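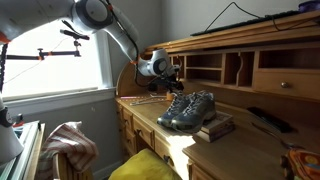
Ernő Medve wants it on record that the mayor's office did not play him. It fed him, he says, and there is a difference, though after the third plate of pastries he had begun to lose track of what it was.

Medve covers city hall for the Jatia Courier, a paper with a staff of 12 and a coffee machine that belongs to the sports desk. In May the office of Mayor Sárközi told reporters to expect a major announcement on the future of the riverfront. The notice went out at seven in the morning. The announcement was set for four in the afternoon. In between came six updates, each promising that the next one would say more.

By noon the local station had a countdown clock on the screen. By two it had a panel. One guest predicted a resignation, another a new bridge, and a third, who had been booked to talk about pollen, said she would not rule anything out.

At four the mayor walked onto the terrace of the old customs house, looked at the river for what felt like a long time, and announced that a study of the riverfront would be completed later than planned. He then took no questions and waved at a boat.

The station carried all of it live. So did everybody else. Medve's own paper ran the wave on page one, across 3 columns, and he wrote the caption himself.

It would be easier to be angry about this if it had not worked so well on all of us. I was in the second row. I had canceled a dentist's appointment. When the doors to the terrace opened I stood up along with the rest, phone in the air, like someone hoping to catch a bouquet.

Veronika Pálfi has been watching this sort of thing from the other side. She spent years writing press notices for Rodusier, the firm that handles events for half the elected officials in the region, and now she teaches a night class in how to read them. Her first lesson is about the word "major." In her old job it was added last, after the lunch order.

"You start with the hour you want and work back," she told me. "If the thing is thin, you give them longer to wait. People who have waited will not go home and say it was nothing."

She keeps a folder of her old notices, and she let me read it at her kitchen table. It is a humbling document. I found two stories of mine in it, or at least the parents of two stories of mine. One had kept its adjectives.

Pludeo, the small outfit that records local broadcasts for anyone willing to pay for the transcripts, let me go through that day's coverage. The station gave the riverfront 70 minutes before the mayor appeared. He spoke for three. The study itself, which is public and 62 pages long, got a mention near the end of the late show, between a traffic report and a woman with a very large pumpkin seedling.

I have now read the study. Page 40 says the flood wall on the north bank needs replacing and that there is no money set aside for it. As far as I can tell, this is news. Medve thinks so too, and wrote it up the following week. It ran inside, under a story on parking.

The mayor's office did not return my calls about the flood wall. It did send a notice, though – a major announcement on parking, at four, light refreshments to follow. I have moved the dentist to the morning.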